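Section 4. Placing and Connecting the Clellano 43 Speakers

This section covers placement, speaker cable and first power-up of a pair of Clellano 43 bookshelf speakers with the Dototer integrated amplifier. If you are using another maker's amplifier, follow steps 1 through 9 and then refer to the manual supplied with it.

CAUTION: Disconnect the amplifier from the wall outlet before attaching or removing speaker cable. Switching to standby does not remove power from the output stage.

4.1 Placement

1. Set each speaker on a rigid stand or shelf, with the tweeter close to ear height at the listening seat.

2. Leave at least 4 inches between the rear port and the wall. If bass is heavy or slow at this distance, move both speakers forward in equal steps.

3. Place the two speakers at equal distances from the listening seat. Turn each one inward until the inner side panel is just visible from the seat.

4. Fit the adhesive pads supplied in the accessory bag, one at each corner of the base. 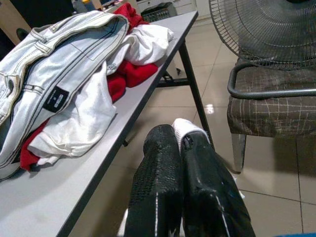

NOTE: Hard floors and bare walls reflect high frequencies. If the sound is sharp at normal volume, reduce the toe-in before using the treble control. A rug between the speakers and the seat will also help.

4.2 Speaker cable

5. Cut two equal lengths of cable. Use 16-gauge cable for runs up to 20 feet and 14-gauge for longer runs.

6. Strip half an inch of insulation from each conductor. Twist the strands tightly so that none stand free.

7. Identify the marked conductor in each cable. Use it for the red (+) terminals at both ends.

8. Loosen the terminal caps on the speaker, insert the bare wire through the cross hole, and tighten by hand. Do not use pliers.

9. Repeat at the amplifier. Check that no strand touches the chassis or a neighboring terminal.

CAUTION: A short circuit between terminals can damage the amplifier. This type of damage is not covered by the Drevorville warranty.

4.3 Wire antenna (tuner models only)

10. Push the antenna plug into the FM socket on the rear panel and extend the wire to its full length.

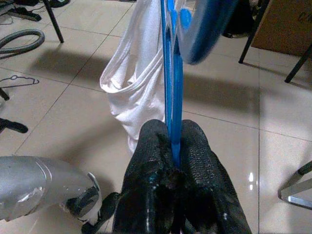 Reception depends on the height and direction of the wire, so try several positions before fixing it in place. Keep it away from the speaker cables and the power cord. For a trial position, the free end can be taped along a plastic clothes hanger, such as a blue one like this, and hung from a curtain rod. Avoid wire hangers. Once the signal meter is steady, fix the antenna to the wall with the clips supplied.

4.4 First power-up

11. Turn the volume control fully down and select an input.

12. Reconnect the power cord and press POWER. The front indicator shows amber during the self-test and changes to white when the outputs are live.

13. Play a mono recording and raise the volume slowly. Voices should appear midway between the speakers. If they are diffuse and bass is weak, one speaker is wired in reverse — switch off, disconnect the power cord and repeat steps 7 through 9.

14. If the indicator flashes red, switch off at once and see Section 9, fault code 61.

NOTE: Owners adding the Quiroga subwoofer should complete this section first, then continue with Section 5.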